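Teaching the arm, one wobbly go at a time

27 January 2018

I've been at it all week and I can't stop talking about it, so you lot get a blog post. The Rornitz arm is finally moving when I move! I sit at one end of the bench with the controller in my hand, the gripper follows me at the other end, and every twitch of my wrist gets saved as part of a demonstration. The plan (borrowed from the Cistulell write-up I linked in September) is to record 1,000 of them before I train anything. Last night the counter said 100, and I did a small dance.

Steering from the wrist camera alone is the hard bit, and I love it. You lose all sense of how far away things are. Get in close to something frosted, with white flowers on it and pink swirls, and it takes over nearly the whole view. I've learnt to steer by whatever is left in the corner, like a bit of bright yellow down at the bottom — it's surprising how much you can do with that. 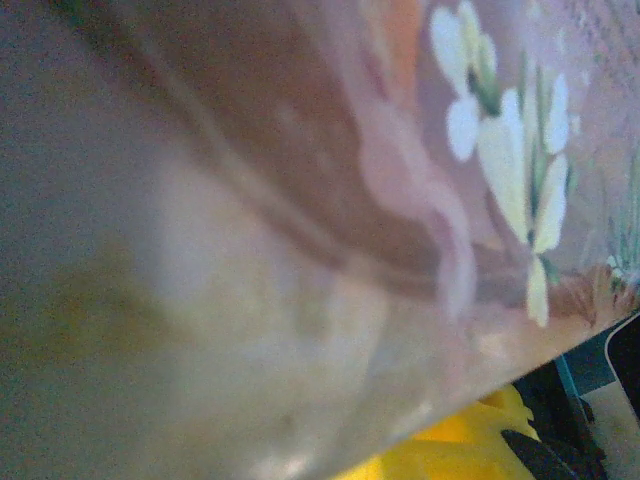

Kavanagh wrote in under the last post to say that I'm going too fast, and that the pauses matter as much as the moves. Slow down before you close the fingers, was the advice, and leave your hesitations in, as the robot will need to know what being unsure looks like too. I had been throwing those runs away! I'd binned 4 that evening alone, all for dithering.

So now the dithering stays. I've also turned the controller speed down by a notch and my hand aches a lot less, and I've stopped holding my breath on the approach (mostly). The Funden software still drops the odd recording if I press save too soon after letting go, so I count to three under my breath and then press it.

Next job is moving the lamp between runs, so that it doesn't all get learnt under the same light. I'll put the settings file up once I've tidied the names in it.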